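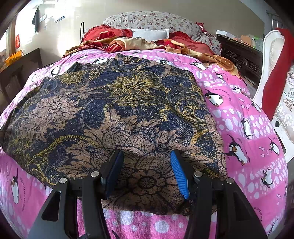 **POLITICS | STATEHOUSE**

A former deputy to Drirnwood Transportation Commissioner Sylvain Pons accused him Monday-night style politics "at their worst" in a string of online posts over the weekend, saying he had steered road money toward friendly districts and kept a private list of lawmakers who were not to have their calls returned.

Nadège Lebrun, who left the department in September after five years, put up 182 posts between Saturday evening and the following afternoon. Most were short. Several included what she said were excerpts from internal emails, with the names of junior staff blacked out.

Pons denied the claims in a written statement dated January 30, 2023.

"Every project on the current list was scored by career engineers using criteria that are public," the statement said. "Ms. Lebrun took part in those meetings and raised no objection. I wish her well."

The most detailed of Lebrun's claims concerns the Masson Bridge approach, a repaving and widening job near the Humcombe line. She wrote that the project ranked low in an early draft of the list and was moved up after a dinner between Pons and Melur Nugroho, the state representative whose district includes both ends of the bridge. In one of the email excerpts, a person she identified as Pons asks whether the traffic figures for the road "could be looked at again with fresh eyes."

Nugroho said the dinner took place but that the bridge was not discussed.

"There were 400 people in the room. It was the county awards night," he said by phone. "I was at a table with the commissioner and I think we talked about his daughter's college applications. If anyone wants to know why that bridge is getting fixed, they can go drive over it."

The department released its final scoring sheets last year. They show the Masson Bridge approach in the funded group, near the bottom. The department has not released earlier drafts, and a spokesman declined to say whether an earlier version had ranked the project differently.

Lebrun also wrote that Pons kept a list of legislators he considered unfriendly, and that calls from their offices were to be sent to a voicemail box checked once a month. She did not post the list. Two lawmakers' aides, who asked not to be named while their offices have business before the department, said they had waited weeks for answers to routine questions last year. A third said her office had never had trouble getting through.

Some of the posts were more personal. Lebrun called her former boss "a part-time commissioner with a full-time parking space" and said he was rarely in the building after lunch. She later deleted one post about his family and apologized for it.

State Sen. Marcelle Delaunay, who chairs the Senate panel that oversees the department, said she would ask Pons to appear at its next hearing and bring the earlier drafts with him.

"I don't much care who was rude to whom," Delaunay said. "I care about whether the list was changed and who changed it. Those are questions with answers, and the answers are on paper somewhere."

Delaunay and Pons belong to the same party. She voted to confirm him, and said she had not yet decided whether to seek a subpoena if the drafts are not handed over.

The minority leader in the House, Minoru Kikuchi, called for an outside review. He pointed to a records request his office filed last year seeking emails about the project list. The department told him then that it had found 1,737 pages that might apply and quoted a copying fee that his office disputed. The request is still open.

"We asked for this politely and we were handed a bill," Kikuchi said. "Now we're reading pieces of it on somebody's phone."

The department spokesman said the fee was set under the same schedule used for every request and that the office could have asked for electronic copies. Kikuchi's staff said it did ask.

Pons was appointed after running the regional office of Stamard, an engineering firm that holds several state contracts. At his confirmation hearing he agreed to stay out of any decision involving the company. Lebrun did not accuse him of breaking that promise, and Stamard is not the contractor on the bridge job.

The reasons for Lebrun's own departure are in dispute. She wrote that she resigned after being cut out of meetings on the project list. The department said only that her position was eliminated as part of a reorganization, and that it does not comment further on personnel matters. Her former title no longer appears on its staff chart.

Reached by email, Lebrun declined an interview but said she stood by everything she had not deleted. Asked why she had waited to come forward, she wrote that she had first raised her concerns inside the department and had been told they would be looked into. She did not say who told her that. She said she would testify if asked.

The governor's office said it was aware of the posts and that Pons continued to have its support. It did not respond to a question about whether it had seen the drafts.

Work on the bridge approach is scheduled to start in the spring, with up to one lane closed in each direction. The department said the schedule has not changed. A public meeting on detour routes will be held at Humcombe Town Hall before construction begins, at a date to be announced.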